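Cillen opens a household sorting room for everyday odds and ends

17 July 2024 – Renosell is very pleased to open its new sorting room at Cillen, where mops, dusters and other household bits and bobs are put into bins ready for new homes.

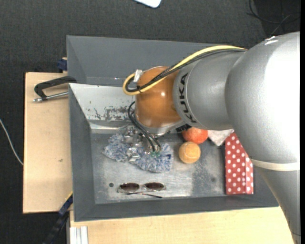 One neighbour told us she had been hoping for somewhere to take spare cleaning things ever since February. Well, the doors are open – and there is room for some 700 items, so do bring yours along!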